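ホーム > 掲示板 > 台所と食卓 > 保存食・発酵
新着 | 検索 | ログイン | 利用規約

ヨーグルトの水切り、どこまでやるか

投稿:riaan_b
11月に入ってから自家製ヨーグルトが固まりにくくなりました。容器はKaremoのふた付きのもの、牛乳は普通の成分無調整です。夏は夜に仕込めば朝には固まっていたのに、今は昼近くまでゆるいままです。
そのゆるいものを水切りして使っているのですが、どこで止めるか毎回迷います。一晩置くとぼそぼそして、子どもが食べません。短いと下に水がたまります。皆さんは何時間で止めていますか。乳清の使い道もあれば教えてください。

返信1:kubicek_c
うちは3時間です。ざるに厚手のキッチンペーパーを敷き、皿で軽く重しをして冷蔵庫に入れます。一晩は長すぎると思います。止めどきは時間より硬さで見ていて、スプーンですくって傾けてもすぐに落ちなければ終わりです。
浅いスプーンだと硬さが分かりにくいので、柄の長いものを使っています。容器の底まで届くので、混ぜるのにも都合がいいです。

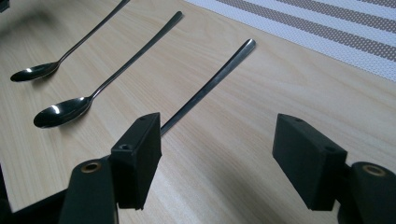

Thu Châuさんは時間で決めるほうがいいという意見で、前のスレッドにも、硬さで見ると毎回味が変わると書いていました。私は家で食べるだけなら変わってもかまわないと思っています。売り物ではないので。

返信2:thu_chau
名前が出たので書きます。硬さで見る方法が悪いとは言っていません。記録しておかないと、失敗したときに何が原因か分からないという話です。
私は仕込みの時刻、室温、水切りの開始と終了を紙に書いて冷蔵庫に貼っています。去年の冬に固まらない日が続いたとき、この紙を見返したら台所の室温が下がった日と重なっていました。種菌を疑って買い直していたら無駄になるところでした。
riaan_bさんの場合も、水切りの前に発酵のほうを直すべきだと思います。ゆるいまま水切りしても、酸味だけ強くて舌ざわりの悪いものになります。

返信3:riaan_b
発酵のほうですか。種はTrnkaの粉末を使っていて、開封してからだいぶたちます。それも関係ありますか。
牛乳は冷蔵庫から出してそのまま混ぜています。

返信4:thu_chau
原因はたぶんそれです。冷たい牛乳のまま始めると、温まるまでに何時間もかかります。人肌まで温めてから種を入れてください。粉末は開封後は冷凍庫が無難ですが、袋の表示を優先してください。

返信5:ilgin
横から失礼します。うちでは水切りしたものを毎朝食べています。塩をひとつまみ、オリーブ油、乾燥ミント。甘くして食べるのは家族の中で私の夫だけです。
水切りは布でやります。ペーパーだと端から繊維がつくことがあり、あれが苦手です。布は洗剤を使わず、熱湯で洗って干します。洗剤の香りは驚くほど残ります。
器は深さのあるものが食べやすいです。平たい皿に広げると見た目はいいですが、油が全部端に流れてしまいます。

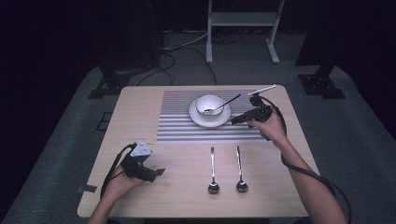 白い器と受け皿、縞のマット。スプーンは細めのもの

返信6:kubicek_c
布は手入れが面倒で、二回使ってやめました。ペーパーの繊維は、一度ぬらしてから絞って敷けばつきません。
あと、塩味にするなら3時間では足りないです。うちでも塩で食べる分だけは長めに置きます。そこは最初の返信に書いておくべきでした。

返信7:havlicek_a
乳清の話が出ていないので書きます。私が使っているのは次のとおりです。

1. パン生地の水の代わり。全量を置き換えると生地がだれることがあるので、半分だけにしています。焼き色は濃くなります。

2. 鶏むね肉の下漬け。塩を少し足して冷蔵庫に入れます。漬け汁は再利用しません。

3. 蜂蜜とレモンを混ぜて飲む。冷やしたほうが飲みやすく、私はグラスの底に沈んだ蜂蜜を長いスプーンで混ぜながら飲みます。蜂蜜が入るので、一歳未満の子には出さないでください。

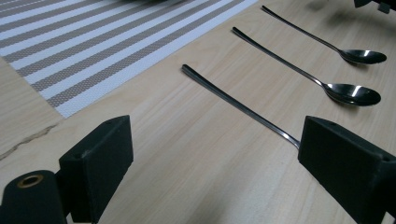
4. スープに足す。沸騰させると細かく分離します。味は変わりませんが見た目が気になる人は火を止めてから入れてください。

5. 植木にやるのはすすめません。薄めずにやって土が臭くなり、鉢をひとつだめにしました。

返信8:ilgin
4番はトマトのスープだと分離が目立ちます。レンズ豆なら気になりません。
植木は私も薄めてやっていましたが、夏に小さい虫が来たのでやめました。

返信9:riaan_b
報告です。牛乳を温めてから種を入れたら、朝にはちゃんと固まっていました。水切りは3時間で止めて、半分はそのまま子どもに、残りはもう少し置いて塩と油で食べました。塩のほうは好みが分かれました。私は好きですが、妻は蜂蜜のほうがいいそうです。
乳清はパンに入れてみます。記録の紙も貼りました。

返信10:thu_chau
固まってよかったです。室温も書いておいてください。次に失敗したときに役に立ちます。

返信11:kubicek_c
私はやはり紙は貼りませんが、牛乳を温めるのは賛成です。温めすぎには注意してください。前に鍋で熱くしすぎて、冷める前に種を入れてしまい、翌朝見たらただの牛乳のままでした。

シェア 17 | 閲覧 3623 | お気に入り 187

コメント(3)

Stunden
布派です。豆腐用の型に布を敷くと形もきれいに出ます。型は穴の大きいほうが早いです。

starnham_kitchen
豆乳で作っている方はいませんか。水切りするとペーパーを通り抜けてしまい、ほとんど残りません。

名無し
豆乳は布を二重にして、重しなしで一晩。それでも牛乳のものよりやわらかいです。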